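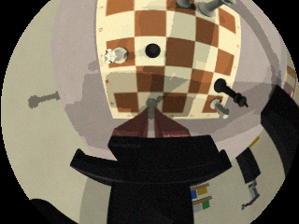 Hodeck clinic adds diet visits

The Hodeck clinic in Drorard starts one-on-one diet visits in March. 20 slots a week to begin, $99 each, no referal needed. Patients keep a food diary for seven days first - snacks and drinks too.

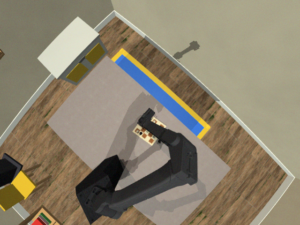
Blood work is extra and goes out to Hapeta labs. Kids under 19 need a parent along. Sign up at the front desk, phone line isnt set up yet. 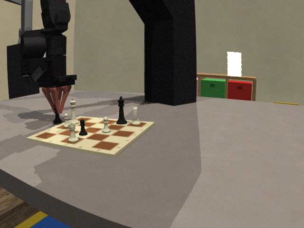 One patient in Drorard said the price was fair but she wanted evening hours. Clinic is looking at it.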